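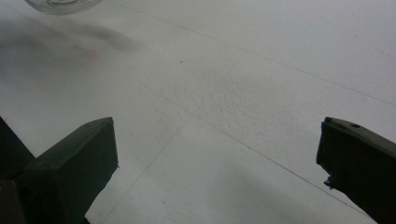
4 min read

Most missed short putts are missed before the putter moves, because the face is pointing somewhere other than the hole. You can fix a good part of this at home, in socks, without buying a mirror, a laser or the hinged contraption Tsz-kin Cheung keeps in his trunk. What you want is a straight line on the ground, and a floor laid in big pale panels with thin gray seams will give you several. Pick a long one. Pick another that crosses it, and you have your square for the putter face as well.

Set the ball on the long seam and put the leading edge of the putter along the crossing one. It will look wrong. If you have been aiming left since high school, square looks like you're trying to hit the neighbor's car. Leave it there and look at it for a slow breath or two before you do anything else.

Now the stroke. Put a coffee mug on its side 3 feet down the line, mouth facing you. Take the putter back 8 inches and through the same distance. Watch the head against the seam. A little arc is fine and you should not try to iron it out. What you don't want is a loop, where the head goes back inside and comes through outside like it forgot something.

Hit 50. Stop if your back complains, and start over the next evening.

Once the mug is getting boring, take the ball away and make the stroke with your eyes shut, then open them and check where the face finished. In-ho Cheon had me do this for all of May before the Ralimberg club championship, and I can report that I three-putted only when it mattered.

A hard floor is much faster than any green you'll play, so don't use it for distance. Ignore how far the ball rolls past the mug. Do pay attention to the baseboards, especially if they're not yours.

On the course, spend the first 2 minutes of your warm-up on short straight putts, using the line printed on the ball in place of the seam. Then go lag a few long ones and get the speed back in your hands.

Related
Chipping off tight lies without closing your eyes
How we read the back nine at Fuvgate
Regripping a putter on the kitchen table
Yoon and Nuvari: two winter leagues compared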